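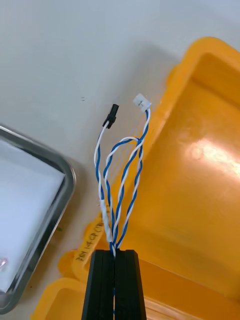 # Best way to store short twisted leads so they don't knot up?

Hi all, I'm finally sorting out the bits box under my bench and I've hit the cable layer. It's mostly little blue and white twisted pairs, some with a black plug on the end, some with a white one, and they've all been living loose in a big yellow-orange bin. Every time I want one I get three. I've got 39 of the things and I'd like to keep them all if I can.

Do you coil them, hang them, bag them? And is it bad to fold them over in a loop? I don't want to wreck the plugs.

*Parisa Arabzadeh, December 22, 2023*

## Answers

**Marjan Mahmoudi** (2,361 points)

Bag them! I use the small grip-seal ones, 4 leads to a bag, all with the same plug, and write on the front what they fit. A soft loop is fine, just don't crease it hard or fold right up against the plug. When you're untangling, hold the bundle low down and tease one plug out at a time (never pull on the plug itself, the crimps are tiny and they do let go). A bit of white tape round each pair is handy too if you want to scribble a label on it.

The bags then stand up in a shoebox like index cards. Took me an evening and a pot of tea.

**Arnar Snorradóttir** (1,457 points)

Hooks. I've got a Bastholm rail on the wall, longest ones at the back. Looks smart but they do get dusty.

**Nazanin Ghorbani**

following, mine are in a biscuit tin and it's dreadful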